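From: Stavros Vasilakis
To: desk-and-paper list
Date: 25 Oct 2020
Subject: Re: White table tops and marker stains

Dear all,

Nuala Sheehan wrote:

> I have finally cleared the long table in our teaching room, and
> now that I can see the top of it I am rather ashamed. It is white,
> or it was. The children use markers at it four afternoons a week
> and there are blue and green lines which do not move with soap.
> Stavros, I remember you had a white table too. Did you keep it?
> And how do you store the small things so they don't end up all
> over it again? I have one big tin and everything goes in the tin.
>
> Nuala

Thank you Nuala for the question. Yes, I kept the white table, and I have now used it since March, so I can write something more useful than the last time. Please excuse my English where it becomes too long.

First, the surface. Mine is the Adov top, 70 cm deep, which I bought without legs and put on the old trestles from my father. White shows every mark, this is true, but it also shows the small things. On my brown desk I lost caps, leads and batteries all the time, and I found them when I moved the desk. On the white one I see a cap immediately. For this reason alone I would not go back to the dark wood, although my wife says the dark wood was nicer to look at, and she is right.
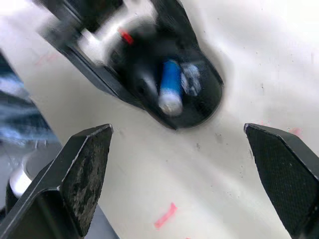

White table top, with something small in blue and white on the far side.

About the stains. I have tried several methods, and I describe only those which I used more than one time.

For fresh marker I use a damp cloth with a drop of washing-up liquid, and then a dry cloth. If it is the washable kind for children, this is enough. For permanent marker I use a little surgical spirit on cotton wool, with the window open, and I rub from the outside of the stain to the middle. In the other direction the stain becomes a bigger and paler stain. I test first on the underside, near the edge. On the Adov top it was fine. On a Tierney shelf which I have in the corridor it made the white dull, and the dull place is still there, so please do test.

I do not recommend the scouring cream. My neighbour lent me hers and it took away the ink very well, but it left fine scratches, and afterwards the pencil dust sat in the scratches and looked worse than the ink. Old lines which have been there for years, as perhaps yours have, may only become paler. You could try the spirit two or three times with a day between, and then I would leave it.

Now the storage. I also had one big tin! The difficulty with one tin is that you must empty it on the table to find anything, and then you have the whole tin on the table. I have changed to four boxes from Rutik, the low ones with no lid. In the first are markers and pens, in the second batteries, in the third the glue and the small bottles (ink, correction fluid, oil for the sharpener), in the fourth clips and everything which has no other place. The fourth box is always too full and I have accepted this.

Two remarks on the boxes:

Markers I keep lying down. I was told that if they stand with the tip up they dry at the tip, and if they stand with the tip down they leak into the cap. I cannot say if it is so for every make, but mine last longer since I put them flat.

Batteries I keep all in the same direction, and the used ones never go back in the box. They go in a glass jar by the door, and when the jar is full I take it to the shop. Before this I had new and old mixed together and I was testing each one in the kitchen clock.

For a teaching room perhaps you need larger boxes than mine. Dirkach make a deep tray with a handle which one can carry from table to table, but I have only seen it in the catalogue and I don't know how strong the handle is. Does someone on the list have it?

One more thing. I put a sheet of thick paper under my work when I use the strong markers, as the ink goes through ordinary paper very easily. I buy a pad of 200 g paper, and one sheet lasts me several weeks. For children you would need a roll, I think, fixed under the table edge with two clamps. It is not elegant - but you can throw it away in the evening and the table is white.

Nuala, please write how it goes with the green lines. I have never had green ones, only blue and black.

With kind regards,
Stavros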